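Call for Playtesters: Ranked Season Test of Serthorpe

Posted 9 Nov 2018 by Salvador Calado, Amaral

We are Amaral, a small studio making online games for PC. Our present game is Serthorpe, a team arena game in which two teams fight for control of an old harbor town. The game is already playable and we are happy with many parts of it. The part we are not happy with yet is the matchmaking, and for this we need players.

In December we will run a closed test of the ranked mode. We look for 60 persons who can play with us in the evenings and tell us what they think, also when it is not nice to hear. This page explains who can apply, what you will do, what you receive and how to send your application. Please read all of it before you write to us, it will save time for both sides.

What the test is for

Until now Serthorpe had only casual matches. In casual matches the server takes the first players it finds and puts them in a room. It is fast, but the result is often a very strong team against a very weak one, and people leave in the middle. We saw this many times in our summer test and many of you wrote to us about it.

The new ranked mode uses a hidden number for each player, and a visible rank which follows this number slowly. We want to know if the visible rank feels right to the person who has it. A programmer can look at the tables all day and see that the system converges, but he cannot see if a player went to bed angry. So we will ask you after the matches, in a short form, how the match was for you.

We will also test a new map, Grernska. It is a fishing village in winter, smaller than the harbor, with long roofs and very few places to hide. Some in the team love it and some want to remove it before it goes public. Your opinion will have weight in this discussion.

Who we are looking for

You do not need to be a professional player. We want a mixed group, and it would be a problem for the test if all the applicants were experts. Please apply if you recognize yourself in one of these groups:

- You play competitive team games regularly and you had some rank in at least one of them.
- You played such games in the past and you stopped. Tell us why you stopped, this interests us a lot.
- You play mostly alone or mostly cooperative games, and you are curious but a bit afraid of ranked modes.
- You already played Serthorpe in the summer test, at any level.

For all groups the following is necessary:

- You are 18 years or older.
- You have your own PC with Windows and a stable connection. A cable is better than wireless, but it is not an obligation.
- You have a microphone. You will not be forced to speak with strangers in the game, but the interview at the end is by voice.
- You can read and write in English well enough to fill in the forms. Small mistakes are no problem. I make them also.
- You can be present for at least half of the test evenings.

We cannot accept people who work for another game studio at this moment, and we cannot accept family members of our employees. I am sorry for my cousin, who already asked.

What you will do

The test takes two weeks. There are sessions on weekday evenings, European time, and one longer session on each Saturday afternoon. In a normal evening you log in, you wait in the queue like in any other game, and you play ranked matches. A match in Serthorpe ends after 30 minutes at the latest, usually before. After each match a form with a few questions opens inside the game. Please fill it in before you enter the queue again, because the memory of a match changes very fast when the next one starts.

You can play alone or with one friend, if the friend is also accepted. Bigger groups are closed for this test. We know that many people prefer to play in a full team, and we will make a separate test for this later, but now we need clean results for single players and for pairs.

At the end of the second week we will invite part of the participants to a voice interview with our designer. In the interview you will talk about your rank, about the matches you remember, and about Grernska. There are no correct answers. If you did not like something, you do not need to find the solution for us, only describe when it happened.

We ask you to lose sometimes with patience. In the first evenings the system does not know you and it will make mistakes. You can be placed too high or too low. Please do not lose on purpose in order to see what happens. We have scripts for this kind of experiment.

What you receive

- A payment by bank transfer or as a voucher for the full participation. The amount depends on your country and will be written in the agreement before you sign anything.
- A copy of Serthorpe when it is released, for your account.
- Your name in the credits, real name or nickname as you prefer, or no name at all.
- A small lantern for your character, which will be given only to testers of this season. It has no effect in the matches.

If you must stop during the test, write to us and we will pay for the part you did. You will not need to give a reason.

Ranks earned in the test will be deleted. I write this clearly because in the summer some persons were sad about their lost levels. When the public season opens, everybody starts from the same line, testers also.

Confidentiality and behavior

The test is closed. This means no streaming, no screenshots on social media and no videos, until we say that it is allowed. You may tell people that you take part. You may not tell them the details of the ranking or show the new map. Each accepted person will sign a short agreement, written in normal language.

In the game we expect you to be polite with the other participants. Strong emotions are normal after a bad match. Insults are not accepted, and a person who insults others will be removed from the test after one warning. If somebody behaves badly to you, use the report button in the menu or write to me directly. I read these messages personally.

About your data: the server records the matches, your results, the time you wait in the queue and the answers in the forms. The voice chat of the game is not recorded. The interview is recorded only if you agree at the beginning, and you can say no and still do the interview. We do not sell data and we delete the recordings when the ranked mode is released.

About our studio

Amaral started as a group of friends who made maps for other people's games. Today we are a real company with an office, a coffee machine that needs a lot of attention, and a publisher, Cedia, who is helping us with servers and translations. Cedia will also see the results of the test, but without your names.

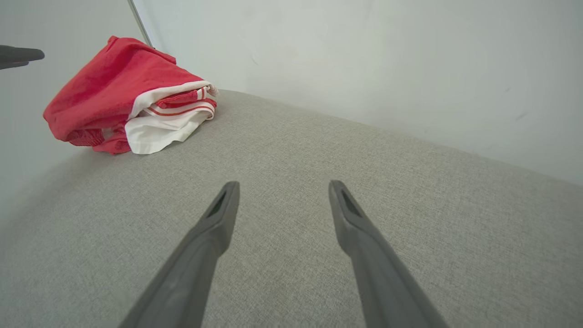
Gray upholstery and a pale white wall, with the gripper open.

We work partly in the office and partly from home. During the test evenings at least one programmer and one designer will be online with you, and they will play too if the queue is too empty. You will recognize them by the small anchor next to the name. Please do not let them win.

How to apply

Send us an application by the form on our website, under the menu "Playtests". The form asks for:

- Your first name and the nickname you want to use.
- Your country and time zone.
- The processor, graphics card and memory of your PC. If you do not know them, write the model of the computer.
- The games you play now, and your rank in them if there is one. Please be honest, a low rank is not a disadvantage here.
- The evenings when you are usually free.
- A few lines about one match, in any game, which you still remember, and what made it good or bad.

The last point is the most important for us. We read it with more attention than the rest. It does not need to be long and it does not need to be beautiful.

If you want to play with a friend, both must fill in the form, and each one must write the nickname of the other in the field "Partner". We will try to accept both or refuse both, but we cannot promise it.

The form closes at the end of the month. We will answer all applications by e-mail, also the negative ones. Please look in your spam folder, in the summer many of our messages finished there. Those who are accepted will receive the agreement first, and after the signature the key and the instructions for the installation.

Questions we received already

Can I play on a Mac or on a console?
Not in this test. The game runs only on Windows for the moment.

Can I use a controller?
Yes. Please mark it in the form, so we can compare the aim of the two groups.

My connection is slow. Should I apply?
Yes, if it is stable. A slow but regular connection is fine for the game. A connection that stops every few minutes is not, and it would ruin the match for the others.

I was refused in the summer. Can I try again?
Please do. The groups we need now are different.

Will there be another test after this one?
Very probably, for full teams. When you fill in the form you can mark that you want to hear from us again.

For other questions please use the contact page and write "Ranked test" in the subject. I answer in English or in Portuguese.

Salvador Calado
Player research, Amaral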